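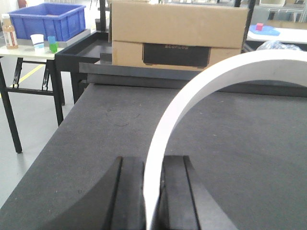

Wreath making is one of those hobbies people put off for years because they think they need a gift for it, and then they make one on a rainy afternoon and end up with wreaths on every door in the house, including the closets. We at Sudon get a lot of letters from people standing right at the edge of that, and most of them ask the same handful of things, so we've gathered our answers on one page. One bit of advice before we get going: work on something dark if you can. A big white curve like the one at the top of the page stands out beautifully against dark gray, and you'll notice a lopsided patch long before you would on a pale kitchen table. An old navy bedsheet does very nicely too.

I've never made a wreath in my life. Where should I start?

With a grapevine base and a bag of whatever is growing nearby! Grapevine is very forgiving. You can poke stems straight into it, pull them out, change your mind, have lunch and come back to it. Wire frames are lovely once you have the hang of binding, but they do ask you to hold a bundle in one hand and wind with the other, and the first few times you will wish you had a third.

How big should my wreath be?

For an ordinary front door we like a finished wreath of 26 inches, measured across the widest fluffy part and not across the base. Greenery sticks out a good deal farther than beginners expect, so choose a base that looks a little too small. If you have a storm door, please check the gap between the two doors first. We have all had the experience of closing one on a pinecone.

Can I use fresh flowers?

You can, and for a party there is nothing nicer, though you should think of it as a bouquet that happens to be round. Make it the evening before, mist it well and keep it somewhere cool overnight. If you'd like it to last, choose flowers that dry gracefully where they are - statice, strawflower, yarrow and lavender are all good friends of ours. 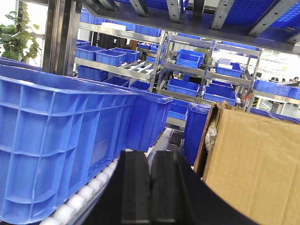
Roses can go either way. Small spray roses usually dry to a pretty, papery thing, and the large ones tend to go brown at the edges and droop, so we hang those upside down in a dark closet first and add them at the very end.

How long will an evergreen wreath last?

Outdoors, in shade and in cold weather, you can hope for 30 days of good color, and sometimes a fair bit more. Indoors it's a much shorter story, and a wreath hung over a heating vent will start dropping needles on the rug before you've finished admiring it. Soak the cut branches in a bucket overnight before you begin.

What's the difference between your Nosto and Morsy kits?

The Nosto kit has a grapevine base, ribbon, and dried flowers, and you can finish it in one sitting. The Morsy kit has a wire frame and two spools of paddle wire, and you gather the greenery yourself. People who like to have everything laid out for them are happiest with the Nosto, and people who enjoy walking around the yard with clippers will probably want the Morsy.

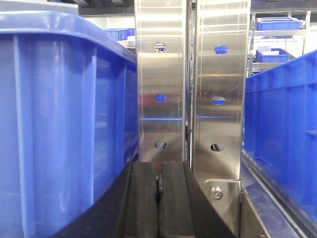 This page was last changed on 8/31/22.

My wire keeps slipping. What am I doing wrong?

Very likely you're cutting it after each bundle, as most of us did when we were learning. Leave the wire on the spool and keep going all the way around, pulling it snug each time. Lay each new bundle over the stems of the last one, pointing the same way. If the whole thing still slides about, wrap the bare frame with a little floral tape before you start.

How many bundles do I need?

It depends on how full you like things, but for a small practice wreath 7 generous bundles will get you around. Make them all before you pick up the frame. It feels slow, and you'll be tempted to skip it, and then you'll have a beautiful left side and a skinny right one.

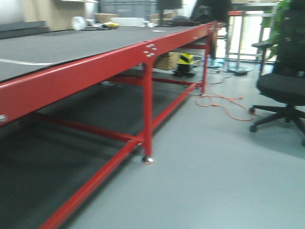

If you do run short, a wide bow covers a great deal, and so does a cluster of seed heads tucked in at an angle.

Do you teach classes?

We do, at our Sirel studio, from fall through June. Bring clippers you like, gloves if your hands are tender, and a bag for taking home the scraps.

Can I store a wreath for next year?

Dried ones, yes. Hang it inside a large paper bag on a hook in a closet, well away from damp, and take the ribbon off so it doesn't crease.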